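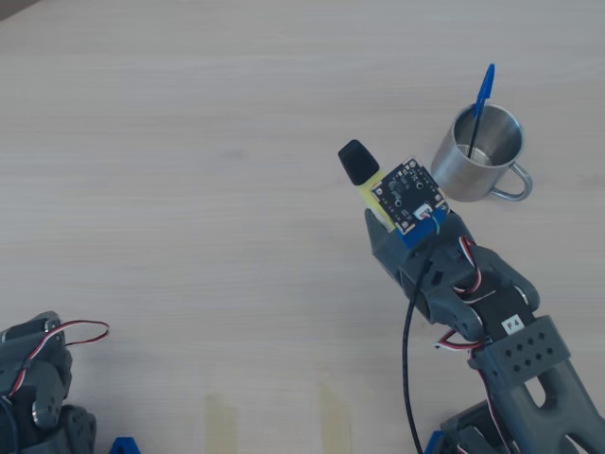

Workshop > Bench Tips > Teaching Arms

Recording pick-and-place examples at a small bench
Gönül Ersoy
Reading time: 3 minutes

The notes below cover desk-tidying tasks: pens, highlighters and similar items going into a mug. They assume a pair of hobby-servo arms on a wooden table and a learning system that trains on recorded examples. Most lost afternoons come from the bench and not from the software.

Setting the bench

Use a plain tabletop and leave it plain. A pale surface shows up dark gripper fingers well and makes a yellow highlighter easy to separate from the background. Clear away anything that is not part of the task before the first recording, including screwdrivers and spare screws.

Choose a mug with some weight. Brushed steel is harder to knock over than thin plastic, but it throws highlights from its rim and handle, so use soft light and avoid a desk lamp pointed straight at it. If the arm has to avoid a pen already standing in the mug, record that case as well as the empty one.

Mark the home position of each arm base before the first session. Masking tape leaves residue on oiled wood after a few weeks; a rag with a little white spirit removes it. Test a corner first.

Cables

Servo leads need slack at every joint. Move the arm by hand through its full reach with the power off and watch for any loop that pulls tight or drops below the fingers. A small arch of wire at the gripper housing is fine. A loop lying across the path of the object is not.

Anything mounted on the gripper needs its own check. Leave its cable hanging clear of the fingers, and look at the connector at the start of each session – small white plugs work loose under repeated wrist rotation.

Recording

1. Home both arms and wait for the servos to settle.
2. Place the object. Vary the angle and the spot each time, within reach.
3. Start recording, then move. Leave one second of stillness at each end.
4. Grip a pen or highlighter by the barrel, below the cap. Caps come off.
5. Lift clear of the mug rim before travelling across.
6. Release, withdraw upwards, return home, stop.

Keep each example under 15 seconds. Long hesitations are learned as faithfully as good movements. If you fumble, delete the take at once; do not plan to sort it out later.

How many

For one object and one mug, the Kurtuluş bench had usable results at 500 examples. Adding a second pen type took the set to 848. The full Fuva set, with four object types and both arms, stands at 1583, and a fair part of that went on replacing early takes recorded with the mug always in the same place.

Do not record everything in one sitting. Light changes and hands get tired – the last takes of a long session are the ones most often thrown out.

Care of parts

Check fixing screws weekly. Printed brackets creep where they are clamped hard, so tighten until snug and no further. Label each servo with its joint number on a small white sticker, and keep the same numbers in the log. Wipe the fingers with a dry cloth, as ink and skin oil both reduce grip.

Related items
Storing small servos and horns
Cleaning tape residue from oiled wood
Custico cable clips: fitting notes
Brallness bench lamp: changing the diffuser
Keeping a take log on paper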